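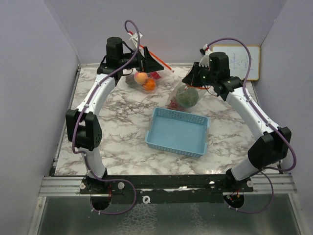
Words: Stirkgate Trade Notes staff
Filed from Dalville, July

Antonina Didenko has her budget open on one screen and a cold coffee on the other side of the desk. She buys equipment for Zakharchenko, the produce packer out past the Dalville weighbridge, and she has until four to get her numbers in. So we talk fast.

First question, the obvious one. Why two arms on a bench and not one big cell?

"Price," she says. "And I can wheel a bench out if it's no good. Can't do that with a cell, it's bolted to your floor and your neck."

The job she's planning for is small-order picking. Bagged fruit and veg into a shallow basket, the light blue plastic kind with the holes in the sides. Clear bags are the hard part, she reckons. They shine, they wrinkle, they slump.

"A peach I'm not worried about. A peach in a bag, that's a different colour every time you look at it. So that's what I asked to have on the table. Bags. Don't show me wooden blocks."

She has 2 quotes. The one from Otex is the dearer and she's leaning that way, mostly over spares. Cables especially. On a pair like this they run down the outside of each arm, held on with little ties, and she has budgeted for replacing them.

"Everyone prices the arm. Then it's a cable, and you're down, and the bloke's on holidays." She put 62 hours of downtime in her first-year plan. Her boss wanted less. She left it in.

Grippers are a separate line too -- black jaws, fine for bags, she thinks, but she wants a softer set costed before anyone signs. Training is another line. Her request runs to 441 rows and she apologises for none of them.

What would she tell a smaller shed, somone doing this with no purchasing department?

"Lease first. Get the freight in writing. And measure your doorway, mate, please."

Staffing? No cuts in the plan, she says, the picking crew moves across to labelling, which has been short since autumn. Then her phone goes. It's the freight people. She takes it, waves, and starts reading out teh dimensions of the roller door.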